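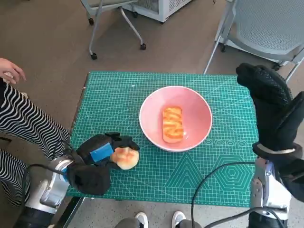
Bun in the left hand, toast already in the bowl: a two-armed robot on the table-top food task.

Tirnetti opens hire scheme for its table-top task kits

Tirnetti has started hiring out its table-top task kits, the boxes of props and printed task cards that labs use when teaching two-armed robots to pick things up and put them somewhere else. Until now you had to buy. Hire starts in January at 295 pounds a month, minimum term 2 months, delivery on top.

First set on the list is the food one, called Woo. Toy bread, buns, bowls, that sort of thing. Task cards go from dead simple (one item, one bowl) up to clearing a whole table in a set order. 30 cards in all. A second set, Usier, covers desk and stationery jobs and should follow later in the spring, though the firm wouldn't be pinned down on a month.

Worth having? We spent a morning with Woo at the firm's unit in Tesanwood and came away mostly keen. The cards are clear, big print, no jargon. The soft props are a fair test for gloved fingers — a round bun wants a different grip from a flat slice, and you find out quickly which one your hand was set up for. A bowl with a rim adds a bit of height to clear as well, so the arm can't just slide things across and call it done.

Grumbles. The storage box is too shallow and the lid wont shut unless everything goes back in exactly as it came. No mat in the hire price either, you bring your own. Any gridded cutting mat will do, and the lines are handy for putting things back in the same spot between runs. Robot, hands and gloves not included, obviously, and the cards assume you have two arms to play with. Single-arm users can still get through the first 10 cards, after that it's hard going.

Lost or chewed-up props are charged at cost. Tirnetti says over half of the pieces in Woo can be reordered singly, the rest only as a full bag, which seems a bit mean for a hire product. Swapping from one set to another mid-term is allowed once Usier is out — no fee, but you pay the return postage.

Purchase price is unchanged for those who would rather own. Anyone who has allready bought Woo gets the new cards as a free download, and can trade the set in against hire of the next one. Orders through the Tirnetti site, phone line open till 4pm.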